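Household Objects and How We Sort Them
Week 4 handout: Trays, Plates and Other Small Territories
Instructor: Marlies Fuchs

Bring this to the Tuesday section. Last week we talked about drawers, and several of you wrote very moving things about the drawer with the batteries in it. This week we move up to the tabletop, where there are no dividers and people have to make their own.

Terms first. A "host" is any object that other objects get put on or in: a tray, a plate, a bowl, a case. A "guest" is whatever gets put there. A "stray" is everything else, and on most tables the strays are winning.

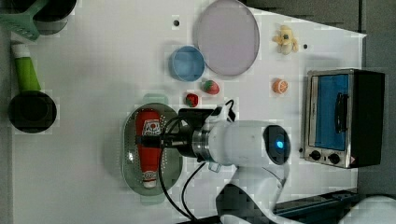
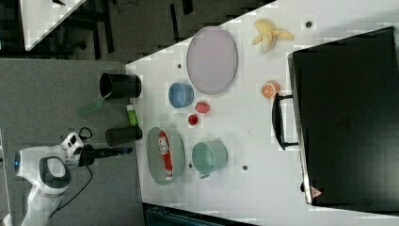 Hosts and guests

Most people, asked to tidy a table, will start by looking for a host. They don't announce this. They pick up a thing, hover, and put it down on whatever is flat and has a rim. The rim matters more than you would think. Samarakoon's essay in the reader (skip the part on Victorian sideboards unless you enjoy that sort of thing) argues that a rim works as a promise: what is inside has been dealt with. A ketchup bottle lying on a tray looks as if somebody made a decision about it. The same bottle lying on the bare table looks as if somebody got a phone call.

Handles make the promise stronger, because a tray with handles is about to go somewhere. It may have been about to go somewhere since December, but the claim stands.

Plates are trickier. A big plate in the middle of a table ought to be the strongest host there, and it very often has nothing on it. Imtiaz Abeysekara calls this "reserved seating" in his short piece. We feel that a plate is for food at mealtimes, so we won't park a spatula on it, even when the spatula is on its way to the floor. I tried this at home and found I would sooner balance a pair of scissors on the butter dish.

Real food, play food

Play food is useful to us because it has two correct homes. A strawberry-shaped toy belongs with the dishes if you sort by what it stands for, and in the toy box if you sort by what it is. Small children will argue for either, at length. Adults tend to go by what it stands for as long as there are cups nearby, and switch as soon as a plush toy turns up and spoils the argument.

Rokeya Miah's kitchen diaries have a good passage on this (page 67 of the reader). Her nephew put a toy orange in the refrigerator every night and took offense when anyone moved it. She stopped moving it. Her sorting system now has an orange in it.

Things lying down

A cup on its side is still a cup, but we treat it as unfinished business. Note how you read a table differently when the cups are standing. Upright means in use or ready for use. Lying down means packed, fallen, drying, or abandoned, and you usually can't tell which without asking the person responsible, who will say "I was getting to that."

Bottles get more leniency. Nobody in last year's section objected to a bottle lying flat, apart from Tharindu Mollah, who objected to all of it.

For Tuesday

Pick one table you use. Don't tidy it first. I will know.

Make a rough map on one sheet of paper and mark every host, whether or not it has guests. Circle the strays. Draw a square around anything touching or crossing the table edge, then please go and rescue it.

Move 2 strays to a host and write down your reason for each, in one sentence. "It looked better" is a reason if you can say better than what.

Leave the table alone overnight and note what has moved. If you live with other people, don't tell them about the assignment until afterward. If you live alone and things have moved anyway, come to office hours.

Reading: Samarakoon, the first 13 pages; Abeysekara, all of it, it's short. Maps go in the wire basket outside my door, which has a rim.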